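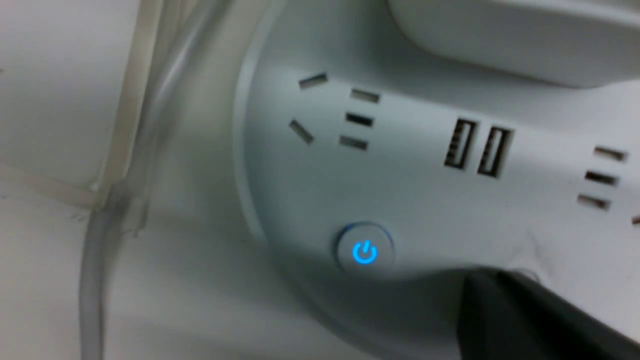 Not ash, the buyer from Worine kept saying, no way that was ash, and he'd cut ash for thirty years. He had the hand lens up to his eye and the end of the board up to the window. Split it fresh if you want, he said. Go ahead.

So I did. Took the knife and shaved a clean patch across the end grain, width of a thumbnail. Wet it. Looked.

Big pores in the early wood, a row of them, two or three deep. Then small ones, going off in wavy lines. Wavy. Elm, then. I looked again because I didn't want it to be elm. The whole load had gone through as ash, 162 boards, my initials on every one.

— Well? he said.

I said give me a minute.

He gave me a minute. It was a long one. Rain on the yard roof, the kiln fan going round. I took another board from lower in the stack, shaved it, wet it. Pores in a ring, then little scattered ones, no waves at all. Ash. Plain ash, as ash as it gets. Third board, ash. Fourth board, elm.

Mixed, then. Somebody at Ridville had let two log piles run together, back in December probably, when the snow was over the end marks and everyone wanted to be home. And I had stood here with a lens in my pocket and graded on color. Color! My father would have thrown the lens in the river.

— They're mixed, I said.

— I know they're mixed, he said. I wanted to hear if you'd say it.

He didn't sound angry. That was worse I think. He sat down on the stack and took out his sandwich and ate it looking at the rain. Handles, he said after a while. They were going to be handles. You know what elm does on a lathe with that grain, it grabs. Somebody has a hand near it.

I knew.

We did all of them. Shave, wet, look, left or right. He shaved and I looked, then we swapped when my eye started to water. Not much talking. Around board ninety he told me the Kwofie mill used to smell each one, swore by it, elm stinks when its green and ash doesn't. These were dry. We smelled one anyway. Nothing. Dust.

Dark by the time teh last one went over. 103 on the ash side. The rest elm, pretty stuff too, some of it, the kind you'd want for a chair seat. I crossed my initials off every one with the wax crayon and wrote the right word and signed again.

He loaded the ash. Held the lens out to me, mine, he'd had it in his shirt since noon.

— Next load, he said, and got in the truck.

Last updated: 2024-10-18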